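Automation and Work, Unit 3 notes
Hands first, robots later

Okay, these are my notes for the October session, cleaned up a bit from what I said in the room. If you missed class, read this before the Kurian chapter, and bring your job diagrams next time (on paper please, my laptop hates everyone's file formats).

Last unit we talked about the old picture of automation: an engineer watches a worker, writes down the steps, builds a machine. Now think about a kitchen at Wuvura, the catering company we keep coming back to. Plating cake looks like the easiest job in the building. Try writing down the steps, though! How hard do you squeeze sponge? When do you let go? Anil Gounder plated desserts there for 13 years and when I asked him he just laughed and said "until it feels held."

So the company stopped asking for steps and started asking for demonstrations. People do the task with a gripper in each hand, and the recordings become the training material. The cake never goes near anybody's fingers.

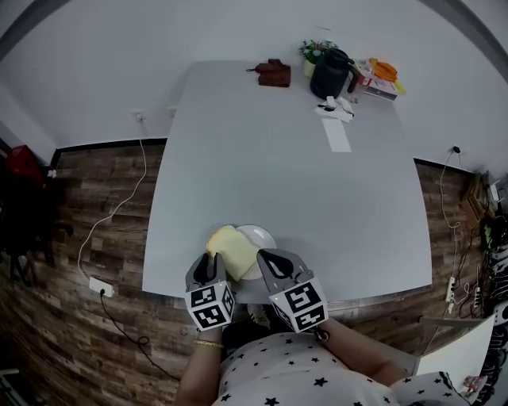 1. What changes in the job

The first thing is that the work splits in two. There's the plating itself, and there's the showing, and they don't feel alike. Tsz-kin Lo told me she was slower with grippers for her first 19 sessions and hated every one of them, because she's quick with her hands and proud of it. Then her supervisor put her on the old productivity chart anyway – which I'd call a management mistake, and we'll argue about it in class.

Second, sitting. Kitchen people stand all day. Some loved the chair, some got sore forearms from holding the tools up. Tibor Mészáros asked for a break every hour and got it, but only after three people had complained.

2. Whose skill is it?

Here I want you to slow down. When you teach a new coworker, you still have your skill afterward and you usually get some credit for it. With recordings it's murkier. Over 121 hours of demonstrations came out of that one kitchen, and the contract didn't mention them at all. Roos Jacobs, the union rep, wanted a per-hour supplement. The company offered a one-time bonus. Read both letters in the packet and decide who you'd side with.

Notice too how much of the know-how sits in small stuff, like the angle you come in at, or which hand waits while the other one moves. 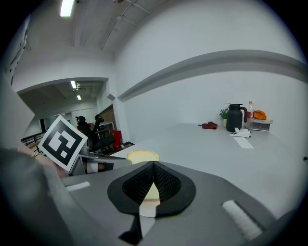

Rajeshwari Gowda makes a related point in the reading from the Prirnberg workshop: the people who get picked to demonstrate are often the best at the job, so the regular line loses them for those hours and everyone else picks up the slack. Put that in your diagrams. I want to see where the hours come from as well as where they go.

For next time: Kurian, chapter 3, plus one page on a task you do at work that you couldn't write down as steps.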